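LÉEME: episodios de sala, proyecto Kosville

Soy Itzel Chávez y mantengo esta carpeta para el equipo de servicio a domicilio de Jorness. Son 413 episodios simulados de un robot que recorre viviendas, 122 de ellos con sofá de por medio. Antes Fulgencio Quintero escribía a mano cada parte de visita (¡con una letra que solo entendía Dulce!); ahora el robot propone el recorrido y él lo corrige. Teclea menos, discute más con la pantalla y sale a las cinco, que ya era hora.
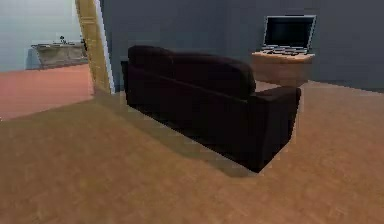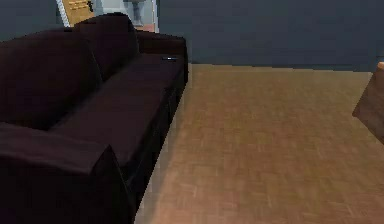
Sala con sofá oscuro y suelo de madera, dos vistas simuladas del mismo lugar.

Lo que más nos cuesta son los objetos pequeños y oscuros sobre tapicería oscura. Si dudas, etiqueta "objeto sin identificar" y sigue, que Ximena Ponce los repasa después. Los respaldos altos tapan parte de las puertas: marca solo lo que se vea.

Pendiente para noviembre: unificar nombres de muebles (mesa, consola, mueble bajo... cada quien usa el suyo). Cambios y quejas, a Citlali Contreras.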